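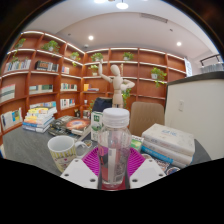
Filed under: Opinion / Robots at Work

I keep a one-page rule sheet for anyone gathering grasp demos with a hand-held gripper, and rule 5 is the one people grumble about: leave the desk alone. Don't clear off the mug and the books to give the bottle some breathing room! Homes and offices are full of stuff, and a robot trained on bare tables is going to have a rough time in them.

The guide we used at Ledow back in August ran to 415 lines (I counted, out of spite) and spent most of them on file naming. Clutter got one sentence. I'd happily swap 300 of those lines for a decent page on which objects stay put, who checks the clips, and when you throw one out.

Tikano's draft is shorter and I like it better, though it still says "tidy workspace" near the top. Please, folks, cross that out.

Contact Anel | © 2023 | Back to top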